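攒纸箱的人，终于开始收拾纸箱了

先交代一下背景：我是一个舍不得扔纸箱的人。

这个毛病大概是从第一次搬家开始的。那会儿临到打包才发现家里一个像样的箱子都没有，半夜跑到楼下便利店门口去问人家有没有不要的泡面箱，结果人家刚刚卖掉一批，就剩下两个压扁的、角上还湿了一块的。我抱着那两个箱子走回家，一路上心里就在发誓，以后再也不要为纸箱求人了。

誓言这种东西嘛，发得容易，后果要自己扛。这些年下来，阳台、衣柜顶上、床底下、冰箱和墙之间那条缝，全都让我塞上了纸箱。大的里面套中的，中的里面套小的，小的里面再塞点气泡膜和牛皮纸。有时候半夜听见“噗”的一声，是哪个箱子自己慢慢弹开了，我翻个身接着睡，完全习惯了。

今年五月下了好几场雨，阳台那一摞最底下的受了潮，摸上去软塌塌的，还有一股子说不上来的味道（像旧书，但是没有旧书那么好闻）。我蹲在那儿闻了半天，心想行吧，是时候了。然后就拖到了七月。

7月17日，我把空调开好，西瓜切好，正式开工！

第一步是把所有箱子搬出来。我以前看过不少收纳的文章，都说要先把同类的东西集中到一起，你才会知道自己到底有多少。我一直觉得这话有点吓唬人，搬到一半就信了。客厅的地板没有了，沙发也坐不了了，我的西瓜放在一个微波炉的箱子上面，我坐在一个不知道装过什么的箱子上面吃西瓜。

第二步是分类。这一步我纠结了很久，因为纸箱的分法实在太多了。按大小分？按厚薄分？按新旧分？我先是按大小分，分了一会儿发现不对，两个差不多大的箱子，一个硬得能站人，一个手指一捅就一个窟窿，放在一块儿以后还是得挑。后来我改成先按硬不硬，再按大小。怎么判断硬不硬呢，我的办法很土，就是捏边。看一下切口那一面，里面的波浪是一层还是两层，两层的一捏就知道，手感完全不一样。一层的也不是不好，装衣服、装毛绒玩具、寄点轻的东西都够用，还省得箱子本身占分量。

受潮的全部不要。这个我这次下了狠心，以前总想着晒一晒还能用，晒是能晒干，可是晒干以后那个纸就酥了，一折就裂，拿来装东西走到半路底下开了，那才叫惨。我有一年就这么摔过一箱杯子，六个杯子剩了三个，剩下的三个到现在还在用，每次拿出来都有一点心虚。

分着分着就开始考古。有一个箱子是Jilix的，我几年前在他们家买过一盏台灯，灯早就送人了，箱子还在，里面那块照着灯座形状挖的纸托也在。我拿着那块纸托看了好一会儿，想它还能干什么用。放鸡蛋？太浅。放化妆品？洞太大。最后还是踩扁了。踩的时候居然有点爽！

还有一个Sternesden的大箱子，装书架的，又长又扁，我当时留着它是想“万一要退货”。退货期只有那么几天，我给它留了好几年。这种箱子真的最占地方，竖着立在衣柜后面，衣柜都贴不了墙，我还一直怪是踢脚线太厚。

说到“万一”，我想了想，我留箱子的理由来来去去就是那么几种：万一退货，万一搬家，万一寄东西，万一转卖。退货的那种是最容易处理的，翻一下订单，过了时间的直接走。转卖的那种要问自己一个比较难堪的问题，就是这东西我真的会卖吗？我有一个豆浆机的箱子，保养得比豆浆机还好。豆浆机我每天都用，壳子都用花了，谁会因为我有一个漂亮箱子就多给我钱呢。

搬家和寄东西的倒是真的用得上，我给自己定了个规矩，硬的中号留一批，小号留一批，平着放，能塞进阳台那个柜子的最下面一格，塞不下的就算超了。用一格柜子来管，比我自己管自己要管用得多，它满了就是满了，跟它讲不了道理。

然后就到了最累的一步，拆胶带。

我以前压扁箱子都是连着胶带一起压的，从底下拿剪刀一划，啪，完事。这次想弄得好一点，就老老实实地撕。透明胶带这个东西，新的时候你想让它粘牢一点它偏偏翘边，旧了以后你想撕它，它就一丝一丝地断给你看。我的经验是吹风机稍微吹一下再撕，从短边往长边撕，手要贴着纸面走，别往上扯，往上扯会把面上那层纸一块儿带下来。快递面单也是同样的办法，撕不干净的我就用记号笔涂掉，名字、电话、地址都涂，涂的时候总有一种在做什么机密工作的感觉，其实就是买了三次猫砂。

留下来的箱子，胶带我只撕底下和顶上的，侧面有加固的就留着。那种绕着箱子缠了一圈的，撕了反而伤箱子。面单也一样，贴得特别牢的小标签我就随它去了，反正下次寄东西再贴一张新的盖在上面。

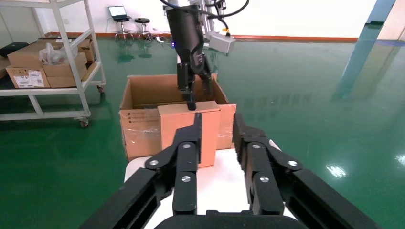
接着说小箱子放大箱子里这件事。我从小就喜欢玩这个，跟套娃一样，可是真的为了收纳去套，讲究还不少。头一个要注意的是大箱子的盖子一定要全部翻到外面去，别图省事留一片在里面挡着。我有好几次就是嫌麻烦，四片盖子只翻开三片，小箱子放到一半卡住了，硬塞，塞进去了，要拿的时候死活拿不出来，最后整个倒过来拍屁股。

再一个是别塞得太满。放进去的时候手是从上面下去的，手也要占地方呀。小箱子两边都得留出手指的宽度，不然你捏着它往下放，放到底，手抽不出来，一抽箱子又跟着上来了。我那天跟一个装茶叶的小盒子就这么上上下下来回了好几趟，它上来，我按下去，它又上来，后来才算把它安顿好。当然你要是把小箱子都压平了再放，就没有这个问题，可是有些小盒子做得太好看了，我真的舍不得压。

舍不得压的那几个，我都派了活儿。有个Petkov饼干的盒子，方方正正，现在装充电线；有个原来放香皂的，现在装电池，新的一边旧的一边，中间拿一条裁下来的硬纸板隔开。说起这个硬纸板条我可太喜欢了！裁箱子剩下来的边角料千万别急着扔，窄窄的一条，放抽屉里当隔板，垫在大箱子底下加厚，夹在两摞盘子中间，哪儿都用得上。要是想让它立得住，就在两条上面各剪一个口，口对口插成一个十字，连胶水都不用。我剪了一堆，剪到后来手上磨出一个小泡，还意犹未尽。

（对，我知道，扔箱子扔到最后又攒了一堆纸板条。先别说我。）

工作台面也说两句。我一开始是在地上弄的，弄了没多久腰就不行了，后来转移到餐桌上。餐桌是白色的，我有点怕箱子底下的沙子刮花桌面，先拿湿布把箱底擦了一遍，再铺了一层旧床单。铺了床单以后箱子老是滑，裁东西的时候尤其吓人，所以裁的时候我又把床单掀掉，换成一块厚的纸板垫在下面。美工刀一定要换新刀片，钝的刀片裁纸板边上全是毛，还容易打滑，打滑就容易出事。刀往自己反方向走，另一只手别放在刀要去的那条路上，这两句我是贴在冰箱上的，因为我真的不长记性。

至于封箱胶带，我这些年用过的牌子也不算少，现在固定用Kirkis的那种宽的，安静。你们有没有那种经历，晚上想封一个箱子，胶带一拉，整栋楼都知道你在封箱子了？这个就好很多，声音闷闷的。缺点是太透明，找头特别难找，我每次用完都折一个小角，有时候忘了，就得拿指甲在那儿转圈圈地抠。

封箱子的手法我也改过。以前是中间贴一道就算了，现在底下贴成一个“工”字，中间一道，两头各一道，重的东西再绕侧面走一圈。绕的时候别绷太紧，绷太紧了箱子会往里凹，看着结实，一摞起来就先从那儿塌。还有那种四片盖子互相压着不用胶带的折法，我小时候觉得特别厉害，像变魔术一样，装轻东西、放在家里不动的话挺好用的，要拎着走就别冒险了。

弄到傍晚，要卖的那一堆终于捆好了。我用的是塑料绳，打十字结，踩着打，绳子勒进纸里那种感觉特别踏实。下楼跑了好几趟，电梯里遇到楼上的邻居，看我抱着一大捆，问我是不是要搬走了。我说没有没有，就是收拾收拾。她“哦”了一声，说那你家箱子还有没有多的，她下个月要给孩子寄东西到学校。

你们懂我当时的心情吗！攒了这么多年，终于有人问我要箱子了！我立刻上楼给她挑了两个最硬的，一个中号一个小号，胶带都给她配好了，还讲了一遍“工”字封箱法。她站在门口听得很有礼貌。

晚上回来看，客厅的地板又回来了，衣柜也推回去贴着墙了，墙上露出一道灰印子，是之前那个书架箱子立出来的，擦了两遍没擦掉，回头再说吧。阳台柜子最下面那一格装得刚刚好，门能关上，不用拿膝盖顶。我还特意在门上贴了张便条，写着“满了就不要再放了”，字写得挺大的。

卖纸板的钱我拿去买了一根冰棍，边走边吃，路过快递柜的时候顺便取了个件。箱子挺新的，两层的，大小也合适，现在在鞋柜上放着，我明天再想它放哪儿。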